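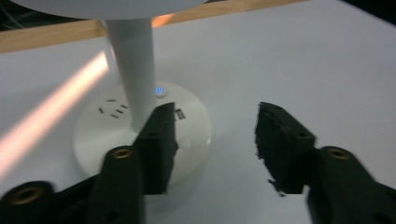

Flunidel open day in Usham, notes and questions
Forum: Grippers and end effectors
Thread started by pinlock

pinlock wrote:
Went to the Flunidel open day at the Chávez building on Friday, March 19, 2021. Posting notes for those who asked in the July planning thread.

The main hall had the palletizing cell and the two conveyor stations, same as the last visit as far as I could tell. The part worth the drive was the back room, where they record manipulation tasks by hand. The operator holds a gripper tool, there is a camera on the tool, and the demonstration is done directly on the table. No arm is involved at the recording stage. The arm is brought in later, with the same fingers fitted.

The task during my slot was a white desk lamp on a white table. The lamp is a disc base with a thin pole and a round head, with outlets and a USB port in the base. The operator opens the fingers, approaches, closes on the part named on the task card, moves it, releases, backs off. Then again from a different start position.

Numbers from the session sheet on the door: 600 demonstrations planned for this object, 548 accepted so far. Session limit is 8 minutes per operator before a break. I asked what causes a rejection. Answer was mostly tracking loss, then fingers closing outside the camera view.

They let visitors try. The tool is heavier at the front than it looks, and my wrist noticed after a couple of minutes.

millrow_ctl wrote:
Which finger material? Last I read they had moved to Stultex pads.

pinlock wrote:
The handout says Stultex on the production cell. The hand tools had black blocky fingers with a textured face. I did not get a material name for those and did not want to guess. The mounts behind them have brass threaded inserts, so a finger change should be a matter of screws. I did not see one being changed.

gantry_ox wrote:
I was in the afternoon group. I disagree with the setup more than with the method. White lamp on a white sheet with the room lights down is a poor choice for a demonstration data set. There is very little contrast at the edge of the base, and a policy trained on that will lean on the shadow. They also had a patch of warm light falling on part of the table, orange on one area and cool gray on the rest. If that patch is in the same place for all 548, it is a landmark.

kf_bench wrote:
I would want to know how many lighting setups are in the set before calling it a poor choice. A low contrast object under uneven light is what you get in a real office. If every session used the same lamp positions, fine, I agree with you. Did you ask?

gantry_ox wrote:
I asked. The answer was "several." I don't consider that an answer.
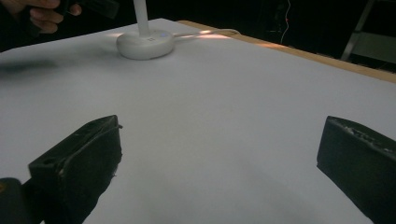 Second point, and my main one, is finger condition. The top edges were scuffed and chipped, with light specks along the rims. If the recording fingers are worn and the arm gets a fresh pair, the contact geometry is different, and so is what the wrist camera sees at the bottom of every image. For a rigid part with a flat face it may not matter. For a pole that thin I think it does.

pinlock wrote:
I saw the wear too. The engineer at the table said fingers are replaced at 500 cycles on the production cell. For the hand tools it is by inspection. I took that to mean by eye.

millrow_ctl wrote:
By eye is not a maintenance interval.

kf_bench wrote:
It is a common one for hand tools. On our bench we swap when the grip face goes, and the top rim can look terrible long before that. Chips on the rim tell you the fingers have been knocked against things. They don't tell you the pad friction has changed. Did either of you see the grip faces close up?

gantry_ox wrote:
Not well enough to say. I will give you that. The visual difference still stands though. The fingers fill the lower part of the view, so the model is looking at them constantly.

kf_bench wrote:
Which argues for mixing worn and new fingers in the set. Cheap to do with screw mounts.

servo_hum wrote:
New here, I run two small arms in a school workshop. Question about the cable. If the lamp is plugged in, does the cable get moved as part of the task, or is it only there? I have had no luck with anything that drags a cable.

pinlock wrote:
In my slot it was only there. White cable lying on the table behind the base. Nothing on the task card mentioned it. Someone in the group asked about cable handling as a task of its own, and they said it was on the list with no date.

gantry_ox wrote:
It adds drag when the base is moved. Small, but the arm will see it and the hand tool has no force sensing, so the demonstrations carry no record of it.

servo_hum wrote:
OK, that matches my problem. My arm pulls, the object rotates around the cable exit, and the next grasp misses. Would gripping the pole low down help?

kf_bench wrote:
Low on the pole shortens the lever, so less tipping. It does nothing for rotation around the pole axis. For that, push on the base or tape the cable down and accept that you have changed the task.

millrow_ctl wrote:
Back to the open day. Is the back room part of the standard tour or do you have to ask for it?

pinlock wrote:
Separate sign-up sheet at the front desk, morning and afternoon groups. Go early, the morning sheet was nearly full when I got there. Parking is behind the building, entrance on the loading side. I have the handout as a scan and will attach it tonight once I find out why the forum rejects the file.

millrow_ctl wrote:
File size limit. Split it by page.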